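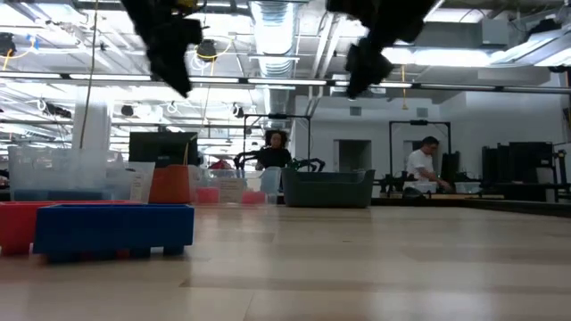 About Zarnidmont

Home | About us | Sorting days | Shop | Visit | Contact

1 Jul 2024, by the Zarnidmont office

Zarnidmont sells and lends storage for small toys and small parts. We began in Platley with 2 shelves and a long table, and today our list has 300 kinds of tray, bin and basket. Schools, libraries and families come to us when their bricks have mixed together and the children no longer want to play with them.

Our work is simple. You bring the box, we empty it on a wooden table, and the bricks go by color into open bins. We like trays in strong colors, such as blue and red, and we like clear bins even more – a child can see what is inside without turning everything over. On some containers we put a paper label at the front. A label should be short and large.

How we sort

Every set starts as a loose spread of studded bricks in the middle of the table, with the bins standing in one row at the back. Red bricks go to the orange bin, orange ones to the clear bin, and green ones to the dark teal bin. The colors of bin and brick do not need to match, but the rule must stay the same until the end of the set.

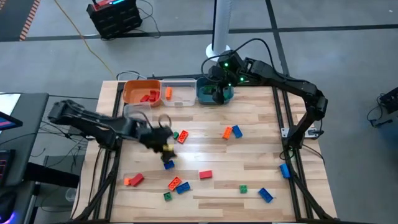
Where to find us

Our sorting room is at 64 Troncoso Street in Platley, and the shop is next door. The Dirik loan boxes can be reserved for one school term. The next term of loans begins in November. Please write to us at P.O. Box 2123, Platley, and tell us how many children will use the bricks.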